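Stirnon 정수 필터 하우징 유량 저하 및 미세 누수 건 처리 기록
분류: 급수 설비 / 상태: 관찰 중 / 우선순위: 보통

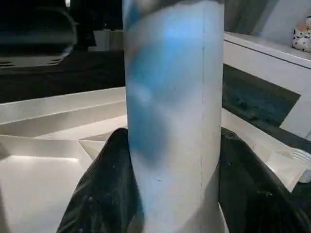 1. 접수 내용

3층 탕비실 급수 라인에 설치된 Stirnon 2단 정수 유닛에서 유량이 줄었다는 신고가 4월 중순에 접수됨. 신고 내용은 다음과 같음.

- 500 ml를 받는 데 걸리는 시간이 42초까지 늘어남. 설치 시 기록은 16초.
- 오전 첫 사용 시 출수 후 몇 초간 공기가 섞여 나옴.
- 싱크대 하부장 바닥에 물기가 있음. 위치는 2단 하우징 바로 아래.
- 냄새, 변색 신고는 없음.

같은 층 세면대와 청소용 수전은 정상. 건물 급수압 문제일 가능성은 낮다고 보고 유닛 단독 문제로 진행함.

2. 설치 환경

급수원: 저층부 직결, 감압밸브 경유
감압밸브: Engelhardt, 2차측 설정 변경 이력 없음
1단: 침전 필터
2단: 카본 블록
연결 튜브: Clomden 피팅, 1/4인치
누수 감지기: 없음

1단 필터는 직전 분기에 교체됨. 2단은 교체 기록이 없어 설치 당시 것으로 추정. 관리대장에는 두 단 모두 교체한 것으로 되어 있으나 자재 출고 내역에는 1단 한 개만 있음.

3. 1차 점검

원수 밸브를 잠그고 출수구를 열어 잔압을 제거한 뒤 순서대로 확인.

3-1. 원수 밸브 직후에서 튜브를 분리하고 양동이에 토출. 유량 정상. 밸브와 감압밸브는 원인에서 제외.

3-2. 1단 출구에서 토출. 유량 정상. 필터 표면에 옅은 갈색 침전이 있으나 사용 기간을 고려하면 통상 수준.

3-3. 2단 출구에서 토출. 여기서 유량이 확연히 떨어짐. 출수구 코크를 우회한 상태이므로 코크 문제는 아님.

3-4. 2단 필터를 빼고 하우징만 체결한 상태로 재측정. 유량 회복. 카본 블록 막힘으로 판정.

4. 누수 부위 확인

2단 하우징 외면을 마른 휴지로 닦고 통수. 체결부 아래쪽에 물방울이 맺힘. 하우징을 풀어 O링을 확인한 결과 한쪽이 눌려 단면이 납작해져 있었고, 홈 안에 카본 가루가 끼어 있었음. 하우징 본체에 균열은 확인되지 않음.

Clomden 피팅 쪽은 누수 없음. 다만 2단 입구 튜브가 비스듬히 절단되어 있어 끝단을 직각으로 다시 자르고 재삽입함.

5. 조치

- 2단 카본 블록 교체
- 2단 O링 교체, 홈 세척 후 식품용 실리콘 그리스 얇게 도포
- 하우징은 손으로 끝까지 조인 뒤 렌치로 조금만 추가 체결
- 원수 밸브를 천천히 개방하고 10분 플러싱
- 유닛 측면에 단별 교체 월을 적은 라벨 부착

플러싱 초반에 검은 물이 나왔음. 신품 카본 블록에서 나오는 미분이며 3분 이내에 맑아짐. 플러싱한 물은 전량 배수.

6. 조치 후 측정

500 ml 받는 시간: 16초
체결부 누수: 30분 통수 중 없음
공기 혼입: 플러싱 직후 약간 있음, 재측정 시 없음

7. 재접수

이틀 뒤 오전 8시 20분, 하부장 바닥에 다시 물기가 있다는 신고. 유량은 정상이라고 함.

현장 확인 결과 2단 체결부는 건조. 물기는 배수 호스 쪽에서 시작됨. 싱크 배수 트랩의 너트가 헐거운 상태였고, 개수대에 물을 한꺼번에 버릴 때만 샘. 너트를 다시 조이고 같은 조건으로 세 번 배수하여 누수 없음을 확인.

최초 신고의 물기가 하우징 누수였는지 트랩 누수였는지, 혹은 둘 다였는지는 구분할 수 없음. O링 손상은 실제로 있었으므로 4항의 조치는 유효한 것으로 둠.

8. 자재 관련 메모

교체용 카본 블록은 Skavora에서 공급받음. 품번 끝자리 112 제품을 사용할 것. 같은 길이의 다른 품번은 상단 가스켓이 얇아 Stirnon 하우징에서 밀착되지 않음. 이전에 5층 유닛에 잘못 장착된 사례가 있으며, 이 경우 물이 필터 바깥으로 우회하므로 유량은 오히려 잘 나옴. 유량만으로 정상 판정하지 말 것.

O링은 필터에 동봉되지 않음. 별도 청구 필요.

9. 남은 작업

- 관리대장의 2단 교체 이력 정정
- 5층 유닛 품번 재확인
- 하부장 누수 감지기 설치 견적 요청(Skavora에 문의함, 회신 대기)
- 다음 달 정기 점검 시 유량 재측정

10. 상태 변경 이력

접수 → 점검 중 → 조치 완료 → 재접수 → 관찰 중
다음 정기 점검에서 하부장이 건조하고 500 ml 기준 20초 이내이면 종결 처리.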